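Dry stone walling

Dry stone walling is the craft of building walls from stone with no mortar, cement, or glue of any kind. The stones are held in place by their own weight, by friction, and by the way each one is set across the gaps in the layer beneath it. It is one of the oldest ways of building known, and one of the most satisfying to look at closely — a good wall can stand for generations with only small repairs.

Parts of a wall

Most field walls are double walls. Two outer faces are built up side by side, leaning slightly toward each other, and the space between them is packed with small stones called hearting. The lean is known as the batter. A wall that is wide at the foot and narrow at the top carries its load down into the ground, and as it settles over the years the two faces press together and the whole thing gets tighter.

The lowest layer is the footing, made of the largest stones, set in a shallow trench. Courses of smaller stone follow. Partway up come the throughs, long stones that reach from one face to the other and tie them together. The top is finished with a row of heavy stones, often set on edge, called copes or coping.

Hearting deserves more praise than it gets! It is hidden for the whole life of the wall, yet a wall with poor hearting will bulge and fail long before its neighbors. Each piece should be placed by hand and wedged firmly. Shoveling in gravel is quick, but gravel works its way downward and pushes the faces apart.
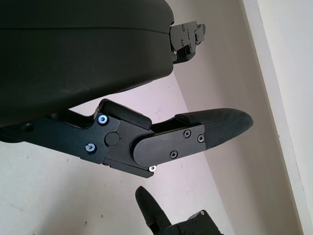
Regional styles also depend on what comes out of the ground. In the Brindwood hills the local sandstone splits into flat slabs, so walls there have neat, even courses and look almost like brickwork from a distance. Around Ranholm the fields are full of rounded boulders left by glaciers, and builders use single walls, one stone thick, with daylight showing through the gaps. These look far too flimsy to last, but the wind passes straight through them, and sheep (who dislike anything that seems ready to fall) rarely try to climb over.

Tools and pace

The tool kit is wonderfully small: a walling hammer, string lines, a pair of wooden or metal frames to set the batter, and a bar for shifting big stones. One experienced waller can often finish 4 yards of new wall in a day if the stone is close at hand.

Wildlife

A dry stone wall is full of life. Mosses and lichens spread over the shaded side, ferns root in the joints, and the warm side draws lizards and solitary bees. Wrens nest in the deeper holes, and toads spend the winter down among the footings.

Repair

Walls usually fail in short stretches called gaps. To mend one, the waller strips the loose section down to sound stone, sorts the pieces by size on the grass, and builds back up. The Gosero trail, which follows old farm boundaries above Ranholm, had 10 gaps rebuilt in a single season, almost entirely with the fallen stone. The work was finished in September, before the ground froze.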